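Annag Moncrieff
Last updated: Mar 20, 2021
Print this page | E-mail this thread

1/ ok so the lounge corner at Kandari. going to post as I go bc I will forget everything by tonight

2/ started with the shelves. black metal, light wood boards, came from Jukska. 2 hours to put together. one board in upside down, fixed, moving on

3/ Firdevs wanted the shelves by the door. tried it. door hits shelves. so back wall it is

4/ the white armchair — best thing in here by miles. $29 delivery and worth it. seat cushion is nice and thick, you sink a bit but you can get out agian

5/ cream pillow stays. I had a mustard one in the cart for a week and chickened out

6/ round white side table goes next to the chair. room for a mug and a book, thats all anybody needs

7/ carpet people keep asking: yes it's the gray stripe, yes we're keeping it. hides crumbs like a dream. ran the stripes toward the far wall so the room feels longer

8/ vacuumed twice. still finding bits of packing foam

9/ Teodora says it needs a plant. Živko S. says it needs a lamp. I say it needs everyone to stop moving the chair

10/ left to do: lamp (maybe), hooks, somthing for the walls — not more gray pls

11/ ok where we're at, chair and shelves where I want them, middle of the carpet left open
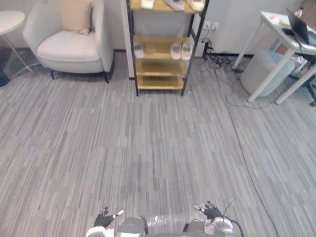

12/ hooks tomorrow. if anyone has a drill bit that isn't blunt, text me

Contact | © Annag Moncrieff | Back to top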